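November, bench log, equipment planning

Went through the quotes with Consolacion this morning before the room got busy. Writing it down now so we don't have to redo it when Hemi asks.

The ceiling for this round is 3,830. That has to cover spare finger sets, one more hand-held gripper, and anything we need to keep the current ones going through spring. Arm purchases are a separate line and I'm not touching that here.

Quotes in hand:

Griden: 3,783 all in. Gripper, mount, cables, two spare finger sets, shipping. Lead time four weeks.

Plurkholm: 3,500, but that is before shipping and without the spare fingers. Asked them twice for a full price. Sales person says they can't quote the fingers until the new mold is approved. No date on the mold.

Grodik sent a catalog and no price. Dropped.

Griden leaves us 47 under the ceiling. Tight, but everything is in it. Plurkholm leaves 330 for shipping and fingers and I don't believe that will be enough. Consolacion thinks we could print the fingers ourselves. We can, but the last batch of soft pads we printed split along the ribs, and I spent most of an afternoon swapping them. If we go that way somebody's hours need to be in the budget too.
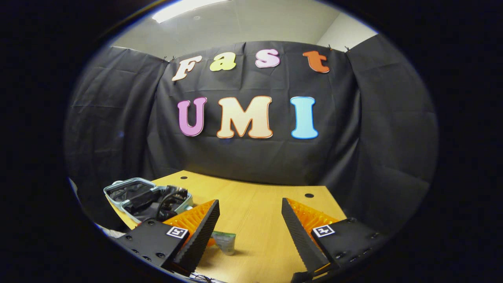 Small tubes are still the item I want to plan around. Narrow, light, easy to knock over if one finger gets there first. Whatever we buy should take the same toothed grip strips we use now, otherwise we are stocking two kinds. Griden says same screw pattern. Have asked for the drawing, not going by the email.

Markers: the plates need a flat spot for them on both sides. Griden's photo shows one but there is no dimension. Added to the list of questions.

Other costs to check before this goes up:

- marker prints, we are low. Ellery shop can do them, need a price per sheet
- screws for the plates, the short ones. Box is nearly empty
- cable. The spare has a bad connector, do not put it back in the drawer
- trays, can wait

If the marker prints and screws come to more than 47 together we are over. Hemi may let us move them to consumables, which has its own number and wasn't all used last year. Will ask.

Hemi stopped by at 2:40. He is fine with Griden in principle. Wants the Plurkholm quote kept in the folder so there are two on file. He also asked why we need another gripper when one is on the shelf. Told him the shelf one is for parts, and its left pad is already gone. He wants that in writing, one paragraph, with the purchase request.

To do: write the paragraph. Consolacion chases the drawing. I get the Ellery price and put the consumables question to Hemi by email. Request does not go in until the drawing is here and the screw pattern checks out against one of our own plates.

Ellery workshop notes, shared copy. Questions about this page: ask at the bench desk. Back to top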